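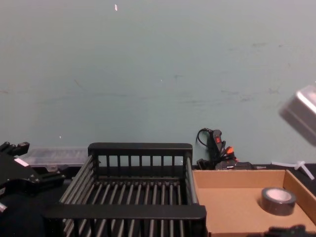
Wire basket and the cardboard tray next to it, tape in the tray.

To: Flirville Home & Workshop list
Subject: Re: Wire baskets vs. cardboard for the packing bench

I read this twice before answering, because the first time through I thought I must be missing the part where the basket does something the box doesn't.

> I finally got rid of all the cardboard on my packing bench and
> switched over to black wire baskets. Grustura has them in two
> depths and I bought the deep ones. The difference is night and
> day. You can see what's in them from across the room, they don't
> collect dust, they never wear out, and everything has a home now.
> I'd say I'm saving 10 minutes per packing session just from not
> hunting for the tape. If you're still using cut-down boxes you
> are costing yourself time and money. I can't recommend these
> enough. Has anyone else made the switch?

I made half the switch, and half is where I plan to stay. The picture at the top is my setup with one wire basket and one cut-down carton side by side. Notice which one has something in it.

Taking your points in whatever order I get to them.

Seeing what's inside. A wire basket is easy to see through while it's empty. Put a stack of mailers in it and you're looking at the edge of a stack of mailers. Mine held padded envelopes for a month and I still had to pull the pile out to find the small ones at the bottom. With a low tray I look down and there's the tape. That works because the walls are low and would work just as well in wire, wood or an old baking pan.

Dust. I'll give you that the dust doesn't stay in the basket. It goes through the basket and onto the bench, and then you have to lift the basket to wipe. I don't see what has been gained.

Small things. You didn't mention these and I think it's the real problem. The floor of mine is parallel rods all running the same way, front to back, and anything thin goes straight down between them. Pencils, box cutter blades (ask me how I know), the little plastic hooks, loose labels. Labels are the worst, they slide halfway through and bend. The standard advice is to put a liner in the bottom. I tried that. The liner was a piece of cardboard. At that point I'd bought a wire basket to hold up a piece of cardboard.

Tape. A roll will sit fine in either one, so this comes down to habit. I keep the black tape lying flat toward the right side of the tray and that's where my hand goes. If I'd been dropping it any old place in a basket I would be hunting for it too. Your 10 minutes sounds to me like the result of clearing off the bench, and you'd have gotten them by clearing off the bench and buying nothing. How long did you time it for? I'm asking seriously. The first week after any reorganizing goes well at my house, and I wouldn't want to put a number on it until the second month.

Wearing out. Sure, the wire will outlast the cardboard. My trays go soft at the corners after maybe a season and then I cut another one from whatever came in the mail. It costs me a utility knife and a bit of patience. I paid 8 dollars for the basket, and somebody on here a while back was pricing out 50 of them for the Clakska stockroom. Please, whoever you are, buy 2 and live with them through September before you order the rest.

What the basket does do well is hold bulky, light stuff that you grab by the handful. Paper padding, rolled bags, scraps of bubble wrap. It's stiff enough that I can shove it along the bench without the sides folding in, and cardboard can't match that. So it stays. I dump the padding in before a packing night and it goes back to being empty afterward.

One more thing on placement, since a few people asked in the older Ajayi Street thread. I have the two butted right up against each other with no gap, mostly so nothing falls down between them. The wall behind my bench is a pale teal flat paint and it has gray scuffs and streaks all over it — if you have flat paint behind your work area, think about that before you buy anything with metal edges. I've tried a damp sponge on a test patch and only made a shinier patch. If anyone knows what takes marks off flat paint without that happening, I would much rather hear about that than baskets.

Also curious whether the shallow Grustura ones have the same floor or a tighter grid. A tighter grid might change my mind about the labels. It won't change my mind about the 10 minutes.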